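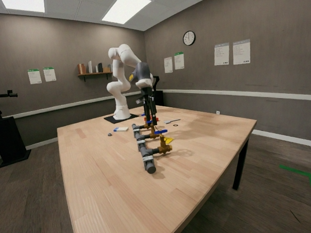 Open day at the Surcombe valve works

October 20, 2024

Surcombe makes and repairs isolation valves for small water utilities. The site opens to visitors once a year, and this year's tour followed a single order from the receiving dock to the test bench. Our guide was Yvette Ouellet, who runs the repair side.

The order came from Bettencourt, a rural water district with 196 valves in the ground. Most were installed when the main was laid and have hardly been turned since. That is the usual cause of trouble. A gate valve left fully open for decades collects scale in the seat, and the first attempt to close it tends to strip the stem nut or shear the stem. Surcombe's advice is to exercise each valve every year: close it slowly, back off when the torque rises, let the flow flush the seat, then close it again. Bettencourt is now on a two-year cycle, a compromise with its crew hours.

Returned valves are tagged, photographed and opened. Brass bodies are cleaned in a citric acid bath and checked for dezincification, a form of corrosion that leaches zinc and leaves a weak, pinkish metal behind. Any body showing it is scrapped.
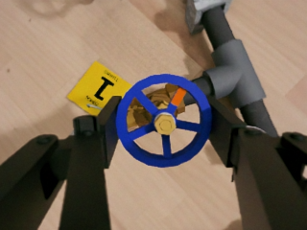
Stems are measured at three points and replaced if the wear is out of limits. Packing is always replaced. The shop moved from graphite rope to molded rings, supplied by Clastico, and Ouellet said call-backs for weeping glands have dropped since. She did not have a figure to hand. Rope packing is still stocked for older bonnets that will not take a ring.

The bench test was the best part of the visit. Each valve is bolted between blanking plates, filled from the bottom to drive out air, and brought up to pressure in two stages. The shell test comes first, with the valve partly open, followed by the seat test from each side. A seat that passes from one side and leaks from the other usually has grit in the guides, and it goes back to cleaning.

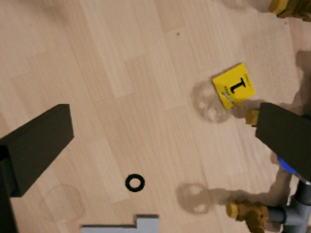 Parts on light wood laminate flooring, rendered view

Records are kept in Cleliro, a maintenance database that replaced the card file. Nearly 70 percent of the cards have been entered. The remainder are slow work — many give a street corner as the location, and some of those corners have been rebuilt.
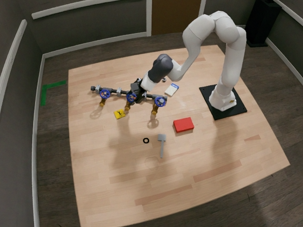
The last stop was a talk on direction of closing. Older districts may have both left-hand and right-hand valves on the same main, and an operator who guesses wrong can force an open valve against its stop. Surcombe stamps the direction on every unit it ships. Questions ran long, mostly on curb boxes and frost depth.

Parking is limited to the lower lot. The next event is a half-day session on hydrant repair in December, with 100 places, and booking is through the front office.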